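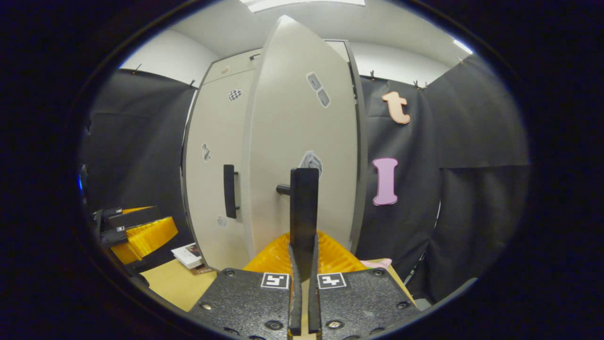

The hand-held gripper at the white cabinet, door open.

Gripper operators wanted, Grondport

Denell is looking for people to help us repeat a set of door-opening tasks after a fault in our hand-held grippers. The work is paid and no technical background is needed.

In January we stopped all sessions with the grippers. On some 41 recordings the fingers had closed later than the operator squeezed the trigger, and in one session they stayed shut on a cabinet handle while the operator was stepping back. The door came round fast and hit her on the wrist. She was bruised and is fine. The cause was a worn return spring, which our weekly check did not cover. Springs have been replaced on every unit, and Cekach, who build the grippers for us, have changed the part - the old type is no longer in use anywhere in the lab.

We now need to record the affected tasks again. You would open and close cabinet doors, pick up small items and put them down again, following a printed list. Each session lasts 3 hours with breaks, and we ask for 5 sessions per person. Grippers are tested before each session and again at the halfway point. If a finger sticks, let go of the tool, step to the side of the door and tell the session lead. You will be paid for the full session even if we have to stop it.

You should be 18 or over, able to stand for most of the session, and free of any current hand, wrist or shoulder injury. Left-handed people are very welcome, as we have few left-handed recordings.

We have 24 places. Sessions are held at the Ekwueme building in Grondport, second floor, elevator available. Please wear closed shoes and leave rings and bracelets at home.

To apply, send us a short note with your name, the hours you are free and which hand you use. The fault report is available on request. Posted 25 Feb 2021.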